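3.2 What people wrote down about their boards

I should say up front that I went into the diaries looking for numbers and came out mostly with adjectives. The 12 households in Proltandale had been asked to note anything at all that changed in their glued-up tabletops, counters and cutting boards, and they took "anything at all" very seriously. I ended up with 368 entries, which I tagged in Zotero (not what it's made for, I know, but I already had it open all day and it did the job). Some entries are a single word. One is a full page on a breadboard and a mother-in-law.

The word that comes up first, and keeps coming up, is "line." People don't say joint or seam very often. They say the line opened, the line is back, I can feel the line with my thumbnail. Jucélia Sales, who coded the entries with me, wanted a separate tag for lines people felt and lines people saw, and I argued against it for a week before giving in. She was right! Most of the winter entries are about touch. An edge joint in maple can be hard to find by eye when the grain is quiet, and pale wood hides it even better, but a tiny step between two planks is easy to pick up with a fingertip.

Figure 1. Maple board assembled from planks, with the seams running crosswise.

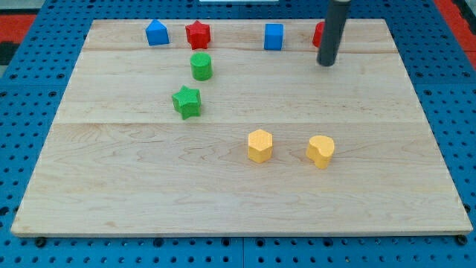
Friederike Sauerland disagreed with me on this point when she read the draft. Her view was that touch shows up in winter simply because that's when people oil their boards, so their hands are on the wood anyway, and that I'd mistaken a chore for a season. She also asked whether anyone had felt a step in June and just not bothered to write it down.

That's a fair hit, and I went back to check. The Faller notebook is the best test we have, as it runs all the way from 2000 and the oiling days are marked with a small cross. Some of the touch entries fall on crosses and plenty don't, including a nice run of them from a dry spell when the kitchen heater was stuck on high. So I'd say the chore explains part of it. I can't say how much from one notebook, and the Bauerfeind diary, which would have been my second choice, skips the oiling altogether.

The other thing I didn't expect was how people talk about direction. Nearly everyone knows that a wide board swells across the grain far more than along it, even if they'd never put it that way. They write that the table "got fat" or that it's "pushing at the sides." Only the two households with some shop experience describe it by plank, saying that one has cupped and its neighbor hasn't.

Figure 2. Three-plank maple board, near edge toward the viewer.

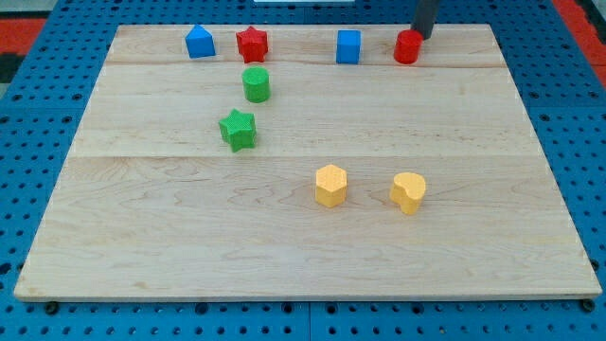 Those plank-by-plank entries are the ones I'd most like to have more of. When somebody writes that the wide piece moved and the narrow one stayed put, I can start asking about how the stock was cut, and whether the glue-up mixed flat-sawn and quarter-sawn pieces - a question that "got fat" doesn't let me touch. We rewrote the prompt on the diary sheet in March 2020 to ask which piece of the board had changed, with a little blank rectangle to draw on. A few people drew the grain in as well. One drew a cat. I've left the earlier sheets in the sample and marked them as old-prompt entries in the tables, so the two kinds can be compared or pulled apart in Section 4.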